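About Us

Hi, and thanks for clicking through! We're Vullthorpe, a small company that gathers examples for learning systems. If you've ever wondered how a machine gets the hang of clearing a table or putting the lid back on a jar, a good part of the answer is that a person did it first, over and over, with a gripper in each hand. I'm one of those people, and I wrote most of this page, so you'll have to put up with me.

We started in October with 6 of us and one very overworked laptop. Our first customer was Gaber, who wanted tabletop tasks and wanted them in homes. I remember being thrilled about that, because I'd spent years in test rooms with gray benches and three plastic cubes, and I never want to see another plastic cube. Homes are so much better! There's fruit, there are pens, there are papers on top of other papers, and every family has its own idea of where the snacks go.

A normal visit goes like this. Two of us come by with the hand-held grippers and a bag of spare finger pads. We ask the family to leave things the way they are (please don't tidy up for us, everyone tries to). Then we agree on a short list of jobs for the room, usually 9, and one of us starts picking things up while the other keeps the log. We do each job 28 times, from different sides and at different speeds. Fumbles stay in. If I drop the pen and pick it up again, that's a perfectly good example and I get to feel useful about it.
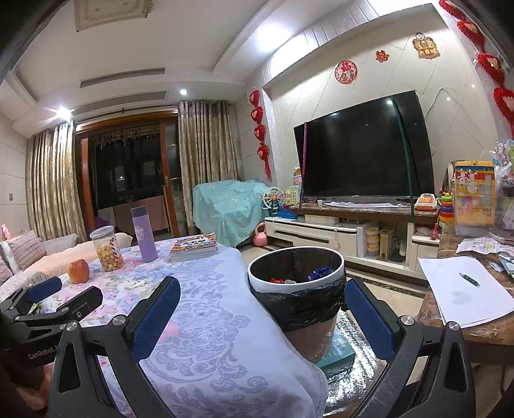
Written by the Vullthorpe collection crew
Feb 27, 2023

Living rooms are my favorite. You get a patterned tablecloth, an apple, a clear jar of snacks, a few books in a stack, and a trash can right by the table with wrappers already in it, and that's a whole afternoon of work for us. Flowery cloth is tougher for a learning system than a plain one, and a clear jar is tougher still, so I get a bit greedy when I find both on the same table. Toys are great too. A stacking-ring toy is a classic for a reason, and I could happily do toy cash registers all week.

Back at the office, every recording goes into Narow, which is our own sorting tool. It's ugly and we love it. Somebody watches each take from start to finish, marks where the grip begins and ends, and writes one plain sentence saying what was done. "Put the apple next to the books." We try hard to write the way people talk at home, so you won't find any "relocate the fruit item" in there. A second person checks the sentence against the take, and if the two of them can't agree, it goes on the big screen at lunch and we all argue about it.

Last year we also began a longer project called Wirnix. The plan is one household task a day for 365 days, in as many different homes as will have us, with nothing repeated in the same room. We've had days when the task was folding a dish towel and days when it was getting a marker back into its cap, which took me far longer than I'd like to admit.

A few things families ask us. Yes, you get paid for the visit. Yes, you can look through the recordings before we keep them, and you can tell us to throw out any part you don't like. We don't open drawers or closed rooms unless a job on the list calls for it and you've said okay. Kids and grandparents are welcome to stick around, and snacks moved during the session go back where we found them.

We're always looking for more homes, big or small, and for patient people with steady hands who don't mind doing the same thing again and again. No robotics background needed, we'll teach you the grippers in a morning. Use the contact form and tell us a little about your place. Messy is fine!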